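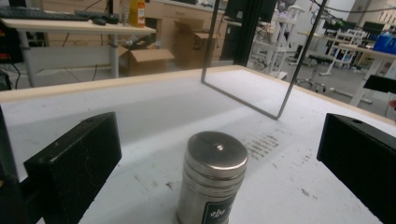 The replay button deserves more love

By Fidelina Sotelo
December 2018

If you gave me one extra engineer for a year, I wouldn't put them on grasp planning, and I wouldn't put them on the vision model either. I'd ask them to work on replay. I mean the plain old tool that takes a recorded run, feeds it back through your software at whatever speed you like, and lets you stop on the exact moment when things got weird. I think it's the best thing a small robotics team can build, and I think most teams build it two years too late.

I work on manipulation software, mostly the part between "we have camera images" and "the fingers close." Our replay tool is called Redo. It started as a script that Efraín Quispe wrote because he was tired of setting up the same table over and over, and for the first few months it could do exactly one thing, which was play a log forward. No pause! If you missed the bad moment you started again from the top. We still used it every day.

Shiny things

Let me talk about metal canisters for a bit, because I've spent a large part of this year on them and I have feelings.

A polished steel can is a wonderful object to test on. It has a simple shape that any planner should be happy with. You can describe the whole thing with a radius and a height. Then you point a wrist camera at it and the surface hands you back the table, the lights and both of your own gripper fingers, all bent around a cylinder. The first time I looked at our segmentation output for one, the mask had a bite taken out of each side, right where the fingers were reflected. The model had decided those parts of the can were gripper. I can see how it got there.

Without replay, the next step is guesswork. You change a threshold, put the can back, run again, and get a different answer, and you have no idea whether your change did it or whether the can was turned a little. With replay you run the old code and the new code on the very same images and lay the two masks side by side. I fixed the bite problem in an afternoon, on recorded data, with my feet up. (The fix was to give the model the finger positions we already knew from the gripper, so it could stop treating every dark patch as a finger. We had the numbers all along and weren't passing them in.)

Thin things

The other great troublemaker is anything made of thin bars. Put a black metal rack on the table, the open kind with legs that are just outlines, and watch what your obstacle map does. Ours used to see the top panel fine and then lose the legs, find them again, lose one, and so on. Nalto, our planner, is a trusting soul. When a leg dropped out of the map it would happily plan right through the place where the leg had been, and when the leg came back it would throw out the plan and start over.

On the live system this looked like a nervous arm. Everybody who saw it blamed control. We spent 20 days on the controller! We retuned the gains, we smoothed the velocity commands, we wrote a filter I'm still a little proud of. The arm got smoother at being nervous.

What finally sorted it out was scrubbing through a log with the map, the plan and the commanded motion all drawn on one timeline. The leg vanishes, the plan changes, the arm twitches, in that order, every time. Anyone could see it. Efraín added six lines of code so the map would hold on to an obstacle for a short while after losing sight of it, and the twitching went away in that log and then on the table.
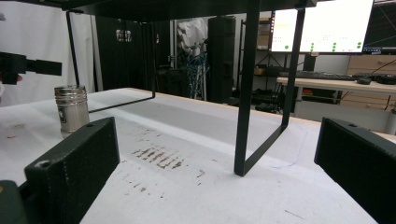
What I'd ask for, if you're building one

Record the inputs raw. It's tempting to save the cleaned-up images and the final poses, because they're small and nice to look at. But your cleanup code is one of the things you'll want to change, and you can't rerun it on its own output. Disks are cheap compared with resetting a table by hand.

Stamp everything with the time it was captured as well as the time it arrived. I used to think this was fussy. Then we found a camera driver that delivered images up to 300 milliseconds late under load, and every "bad calibration" ticket from that month suddenly made sense.

Make the planner repeatable. Nalto uses random sampling, and for a long time it picked a fresh seed each run and didn't write it down, so a replay would show a perfectly good plan where the real robot had done something silly. Log the seed. It's one number.

And make it quick to open. Ours used to take 90 seconds to load a run, and people would rather guess than wait that long. Once loading got fast, the folks who never touched Redo started sending links to moments in logs, and our bug reports got so much better that I went back and read some of the old ones for fun.

The case against

There's a real objection, and I hear it most from people who do control. A replay is open loop. The recorded arm goes where it went, whatever your new code would have told it to do, so you can't learn whether the new behavior works. You only learn what it would have wanted to do next. True! For contact it's even worse, because how a can slides when a finger touches it is not in the log in any form you can use.

For that you need a simulator, and we have one, called Cekgate. I like it a lot. I also notice that Cekgate's cans have never once fooled our camera, and its rack legs never drop out of the map. A simulator contains the problems somebody thought to put in, while a log is full of ones we hadn't met yet. So I start with the log, make the change, replay it against the old runs, and then go to Cekgate or the real table to see if it moves well.

Efraín disagrees with me on the order and would go to the table first. He's also the one who wrote the pause button, so I'm counting him as mostly on my side.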